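Residencia Lunde para estudiantes de artes escénicas e ilustración: convocatoria abierta

¡Volvemos a abrir la residencia! Buscamos a 10 estudiantes de último curso o de máster que tengan un proyecto propio a medias y ganas de terminarlo en compañía. Vale casi todo: un libro ilustrado, una pieza de títeres, una escenografía, un cómic largo, un cuaderno de campo que se os ha ido de las manos.

La residencia dura 90 días y empieza en septiembre. Cada participante recibe una ayuda de 717 euros al mes, alojamiento en habitación individual y mesa fija en el taller de Bekau, abierto desde las 8:00 hasta bien entrada la noche. El viaje de ida y vuelta lo paga la Fundación Tredeo.

Las tutorías corren a cargo de Roswitha Kofler (ilustración y libro) y Alvar Lie (espacio escénico). Se trabaja con cada uno una vez por semana, y los dos son de los que se sientan, miran y preguntan mucho. Oda Brekke llevará además un taller de encuadernación de cuatro tardes, abierto también a quien no haya cosido un pliego en su vida.

Quién puede presentarse

Estudiantes matriculados en cualquier universidad o escuela superior, sin límite de edad ni de nacionalidad. Hace falta entenderse en español o en inglés. Quien se presente en pareja o en grupo —nos encantan los grupos— envía una sola solicitud, pero cada persona ocupa una plaza.

Qué hay que enviar

Una carta de una página, un máximo de doce imágenes de trabajo reciente y un calendario aproximado. No pedimos expediente académico.

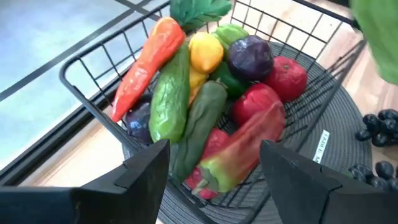
Las solicitudes se mandan a través del formulario de Zarkonier, indicando la referencia 2174, hasta finales de mayo. Las leen Ivar Nygård y Aslak Myklebust, y en junio llamamos por teléfono a las personas preseleccionadas para charlar un rato sobre el proyecto. Contestamos a todo el mundo, también a quien se queda fuera.

Si ya os presentasteis el año pasado, ¡repetid! Se puede volver con el mismo proyecto, contando en la carta en qué punto está ahora. Para dudas sobre el alojamiento o los materiales, escribid a la oficina de la residencia desde el mismo formulario.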